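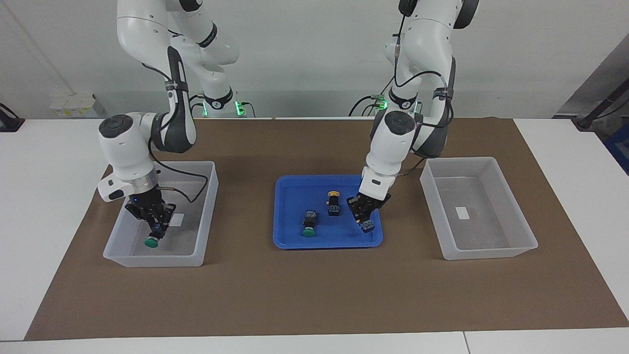
Attachment 1 – Sonodo two-arm kit, button sorting, right gripper in the left bin

Support > Sonodo Kits > Sorting Cells > Ticket 105

Status: Open, waiting on customer
Product: Sonodo two-arm evaluation kit
Reported by: Ermira Petek, Navarro
Handled by: Pindent second-line support

Problem as reported
The right arm stops with a grip-lost fault after placing a push button in the left bin. The part is in the bin, the gripper is open, and the program waits for an operator reset. Fault shows on green-cap parts only. Left arm runs its half of the job without faults.

Setup
Stock sorting program, blue tray between the two bins, bins and tray on the brown mat. Grippers are the two-finger type supplied with the kit. Customer changed the release height in September and did not keep the old value.

Log

Entry 1 – Support
Asked for the fault list and one picture taken during a place move. Fault list shows 9 stops on the right arm, all at the release step. No joint or communication faults. Power supply ruled out.

Entry 2 – Customer
Picture supplied (attachment 1). Fault list was exported before the arm was restarted.

Entry 3 – Support
In the attachment the green cap faces down and the part is held just above the bin floor. If the release height is set too low, the cap can touch before the fingers open. The part then shifts in the grip and the program reads this as a loss. Please raise the release height by 4 mm and run one full tray. Leave grip force as it is.

Entry 4 – Customer
Height raised. Faults down to 2 over the same number of trays. Both came after the left bin had been emptied and put back by hand.

Entry 5 – Support
The kit has no bin locator as standard. A shift of up to 5 mm is inside the program's tolerance – anything past that puts the gripper near the sloped wall. Monach sells a bin locator that fits this table, but two strips of tape on the mat will do for the test. Also check that the label on the bin floor lies flat.

Entry 6 – Customer
Tape is on. Will run the next batch and send a new fault list. Asked whether the locator is covered by the evaluation agreement.

Entry 7 – Support
It is not – quote sent separately. Ticket stays open until the new fault list is in. Please include the saved program file with it.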